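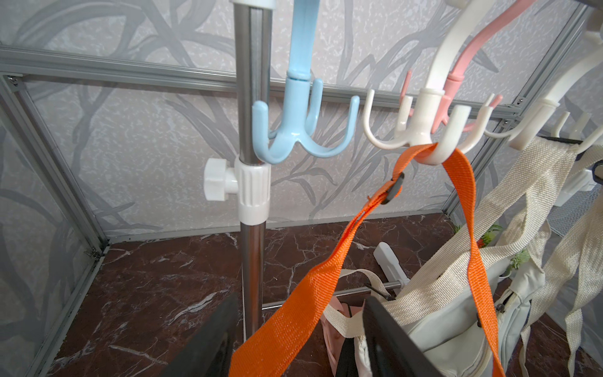
Page last changed: June, 16:40, by T. Etim

Notebook, wardrobe corner

Today I worked only on the wardrobe. The shelves by the window must wait until Chibuzor brings back the long screwdriver.

The question from last week was where the bags should live. Until now they were lying on the chair, on the floor, and once on the radiator, and every person who needed the chair moved them to another place. Kayode proposed the hangers with many hooks, the kind people buy for scarves and ties. I was not so sure about them, but we had them already, so I tried.

We have them in light blue, cream-white, pink and plain white. They hang side by side, to the right of the pole. The prongs turn up at the end like a small claw, and this is good for a strap, which can sit in the curve. The orange strap goes over a front prong of the cream-white one. I like the orange because I can find it quickly between the pale things.

Points I want to remember:

The strap should go over one prong only. When I put it over two, the bag hung crooked and the two prongs were pressed together. I don't know how much weight one prong can take for a long time. Hjalti says she would not trust it with a laptop, and I agree with her. For the canvas bag I keep only light things inside, and small things go in the front pocket with the zipper.

The black slide buckle should stay high, close to the hook. If it is low, the doubled piece of webbing catches on the next bag when you pull it out. This happened to me two times before lunch.

The pole. It is the telescoping type, and the white collar in the middle holds the height. The knob must point to the left wall, so that you can reach it without moving the hangers. I had it first pointing to the right and I had to take everything down to turn it. Please do not tighten it with pliers. Fingers are enough, and the thread is plastic, I think.

I measured the height of the pole from the floor to the cap before I started: 2260 mm. I have not changed it today. Ifeanyi asked if we can make it shorter so that it doesn't come so high. Maybe, but then I want to see first if the collar still holds well after we open it and close it again.

The aluminum profiles of the wardrobe I wiped with a damp cloth, then dry. In the grooves there is still dust. A small brush would be better, an old toothbrush for example. The steel pole shows every finger mark, so I did it last.

Not decided yet:
- If each color of hanger should belong to one kind of thing. Kayode wants this. I think people will forget it after two days.
- Where to put the bags without a long strap. They slip off the prongs.
- If we need more hangers. The Okonkwo catalog has them in packs of 6, but I would wait.

For tomorrow: find a brush, ask Chibuzor again about the screwdriver, and hang the second bag on the pink one to see how the thinner prongs behave.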